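7/31/18

I said in April that I would write something about the toaster job once we had enough runs to talk about. We have 2453 of them now, so I'm out of excuses.

The work is simple to describe. A person drives two robot arms through a short kitchen task, the system records everything the arms do along with what the head camera sees, and later a model is trained on the recordings. At Skilura we call one recording a run. A run starts when the operator says go and ends when both hands are back where they began. Most of mine take under a minute, and the first ones took a lot longer.

The task is making toast, minus the heat. Bread goes from the tray to the slots, the lever goes down, the lever comes up, bread goes back to the tray. We split that into 6 parts and record each part separately as well as together. Florence Simard wrote the split, and she was strict about where one part stops and the next begins. I argued with her over the lever for most of a morning. I wanted the reach and the press to be one part. She wanted two, and after going through my early recordings I think she was right. My reaches were fine and my presses were all over the place, and if they had been one part we would have thrown out good reaches along with bad presses.
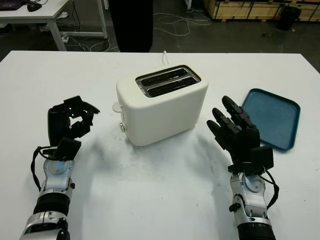

*Toaster and tray on the white table, both arms up.*

Most of the day goes to resetting. After each run somebody moves the toaster a little, turns it a little, and shifts the tray. If you leave things where they are, the model learns one spot on the table and nothing else. We found this out with the first batch, which I collected in two days and was proud of. The toaster hardly moved in any of it. The trained model did well until Florence slid the toaster over by the width of her hand, and then it pressed down on the table next to the lever, very confidently, several times.

So now we have a sheet with 14 starting layouts, and we work down it and start over at the top. Small changes between layouts are fine. Big changes are fine too, as long as the left hand can still get to the lever without the elbow doing something ugly. I have marked two of the layouts as awkward. Florence says to keep them in.

The other thing I had to learn was to slow down near the end of a movement. When you drive the arms you get comfortable, and you start to flick the fingers at the lever the way you would at home. It works for you and it makes a poor recording, with the useful part squeezed into a few samples. I now count one, two before I press. My runs got duller and the training got better.

Bad runs get a tag and stay in their own folder. I used to delete them. The Manríquez group, who share our storage, asked us to stop, as they wanted dropped slices and missed presses for their own work on recovery. Sorting them takes an extra half hour in the evening. Our labeling tool is called Wususitz, and its keyboard shortcuts are bad, but it does let you mark the moment where a run went wrong, which was all they asked for.
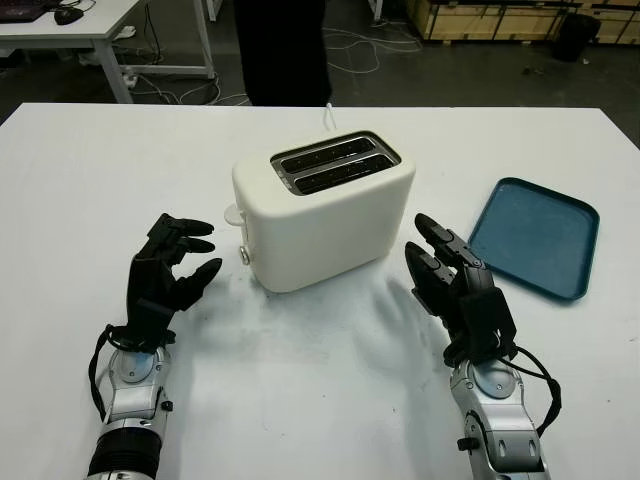
**Why not collect all of this in simulation?**

We do use a simulator, Fukby, for checking that a layout can be reached at all. Bread bends and crumbles, and a lever has some play in it, and the simulated versions were too clean to be much help with the press. For that part we still want recordings from the real table.

I get that one by email more than any other, so it may as well live on this page.

Next up is the second operator. Every run so far has been mine or Florence's, and we have similar habits by now. We both come in high and bring the hand down at the end. A new person will do it some other way, and I'd like the model to see that before we settle on anything. The plan is 6 layouts for the first week and the full sheet after that.

I still owe a post on how we name the files. It will be short.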